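The bread tax that isn't called one

The owner of the bakery on the corner of the market square in Grurnamton does not want his name used, and he asked twice whether I was recording. I was. He has run the shop for long enough to remember three schemes to save the high street, and he now has a letter about a fourth.

Umavora, the company that took over the market lease, wants every food stall and shop on the square to join what it calls a shared freshness programme. Members pay 400 a month. In return they get a sticker for the window, a place on a website and "guidance on quality".

"I've been making rolls since I was 16," he says. "I asked them what the guidance was. They said it would be tailored. I said, tailored to what? They said they'd come back to me."

They have not come back to him. I put the same question to Umavora and received a brochure.
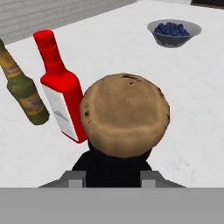
Grurnamton, Mar 9, 2020

The brochure says that 2,226 shoppers were surveyed and that most wanted "food they can trust". I asked the baker whether that sounded right.

"Who's going to say no to that? Ask people if they want food they can't trust and see what you get."

He is no saint in this. His prices went up in May and he did not put a notice in the window. When I bring it up he shrugs and says that flour went up first, then admits that flour was only part of it. The oven needed work. He wanted a holiday.

"People noticed," he says. "Some of them went to the supermarket and some came back. I don't think a sticker would have made any difference either way."

The scheme has already been tried in Dzene, where Umavora says it was a success. It gives a figure of 2,752 for visits to the website. It does not say over what period, or whether any of those visitors bought a loaf. The baker has a cousin with a stall there, selling pickles and soft fruit.

"She's still got the sticker up. She says it's a good sticker - it doesn't peel."

Would he join if it were cheaper? He thinks about this for some time, and serves 2 customers while he does.

"If it was free I'd probably do it, so as not to have the argument. But then I'd be on their website saying I agree with it all, and I haven't read it all. Have you?"

I have, and I am no clearer on what the money pays for. The letter gives shops until the end of the month to reply. He keeps his behind the till, under a catalogue from Beltska, who make the paper bags.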